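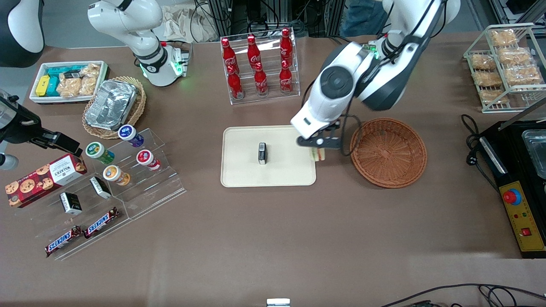
Greklow Countertop Display Riser, Two-Tier

Rating: 4 out of 5

Clear acrylic, two levels, supplied flat with 17 screws and a hex key. Assembly took about 41 minutes, most of it spent peeling protective film. The rear tier sits high enough that labels on both rows can be read from a standing position.

I loaded the upper shelf with canned goods for all of March and measured no sag. The edges are polished, the screw holes less so. Dry paper towels leave fine scratches; use microfiber. Replacement feet are sold separately by Rendside.

Kerttu Kettunen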